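4.2 Wrist camera, simulated kitchen

We ran the Grulliseo gripper against the older Irkora one in the Holham kitchen, same arm, same controller, 298 trials each. All rendered, no hardware. Stone textures were chosen to be nasty – dark veins look a lot like thin tool edges once the picture goes soft.

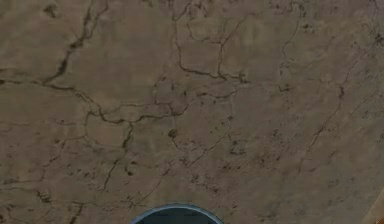
Why keep the camera on the wrist if it loses the wider view?
Mostly for the last few centimetres of the reach, where the overhead view was worse in every run we kept.

Knife grasps next. Grip from the side, blade level, then hold for 22 seconds. The marker tags stay in view of the wrist camera during the hold, so pose comes from them and not from the blade, wich is bright and washes out. Figure 4 gives the hold pose, cracked brown ground behind.

Figure 4. Knife held in the gripper, blade to the left, two tags on the block.

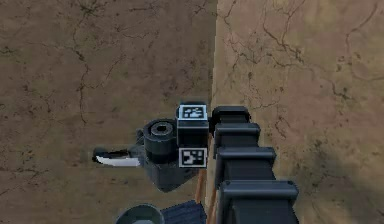

4.3 Turning towards the cupboards

Harder. Black glossy fronts, reflections, very little to lock on to. Controller gain left as in 4.2. The stepped finger takes up a good part of the view near the floor, and we mask it by hand. Wooden doors with black bar handles gave cleaner edges then the silver pulls on the dark appliance. 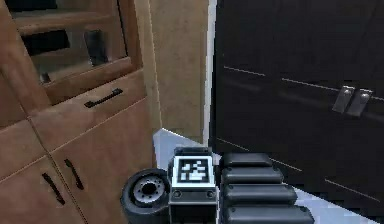 Kibet Rweyemamu
Research engineer, Batista Robotics Group

Notes on the mask: drawn once, reused for all 562 frames in the turning set. Not refitted after the August change to the finger model. Gilmar Peixoto is redoing it – numbers for 4.3 may shift a little.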